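Coctelería y brunch: historia y técnica
Apuntes de la sesión 8. El bloody mary y el mito de la resaca
Profesor: Emiliano Montes

Antes de empezar, una advertencia de método. Casi todo lo que se cuenta sobre los cócteles de desayuno lo cuenta alguien que vende cócteles de desayuno. Conviene leerlo con esa idea en la cabeza, incluidos estos apuntes.

1. El origen

Hay varias versiones sobre quién mezcló por primera vez vodka y zumo de tomate, y casi todas ponen el invento en un bar con nombre y apellidos. Ninguna de las que vimos en clase aporta un documento de la época que resista una segunda lectura. Para el examen no hace falta elegir una. Sí hace falta explicar por qué las recetas antiguas se parecen tan poco a las actuales (el apio, por ejemplo, llega tarde).

2. ¿Cura la resaca?

No hay buenas razones para creerlo. Se alega que el tomate repone sales, que el picante «despierta» y que un poco de alcohol alivia el malestar. Lo último aplaza el problema unas horas, y las otras dos cosas se consiguen con un caldo. Hanna Kaczmarczyk defendió en el debate que el alivio que siente el cliente también cuenta. De acuerdo, pero entonces hablamos de hostelería y no de fisiología.

3. La mezcla base

La hoja de Roel Schouten sirve como punto de partida:
Zumo de tomate, tres partes
Vodka, una parte
Limón, salsa inglesa, picante, sal y pimienta
Se rueda entre dos vasos. Si se agita con fuerza, el tomate hace espuma y queda aguado.

Desconfíen de las mezclas preparadas. En la cata de julio probamos la de Domański y la de Koltgate junto a la casera, a ciegas, con 19 participantes. Ganó la casera, aunque la había hecho Marianna Gajewski delante de la mitad del grupo, así que de ciega tuvo poco. No citen ese resultado en los trabajos.

4. Las guarniciones

Beicon, gambas, una hamburguesa pequeña pinchada en un palo. La explicación habitual es que «completan el desayuno». La mía es que justifican el precio. Pidan la copa sin adornos alguna vez y comparen la cuenta.

5. El puesto de autoservicio 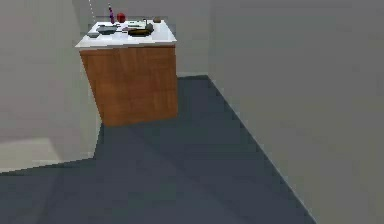
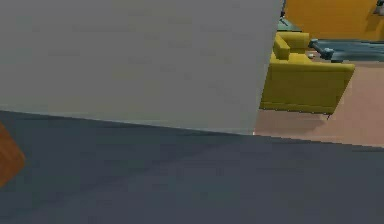

El autoservicio de bloody mary tiene fama de ahorrar personal, y habría que ver las cuentas de quien lo afirma. Alguien tiene que reponer hielo, limpiar salsas y vigilar cuánto vodka se sirve cada cual. La disposición pesa más que el número de salsas: una isla exenta, como la de encimera blanca y cuerpo de madera, permite en principio que la gente se acerque por varios lados, mientras que una barra pegada a la pared obliga a hacer cola. Las botellas altas y estrechas, como la morada de esa misma encimera, van mejor hacia el fondo - delante se vuelcan con la manga.

Para la próxima sesión: leer el texto de Roscoe Sorensen sobre los ponches calientes y traer dos objeciones por escrito. «Me ha gustado» no es una objeción.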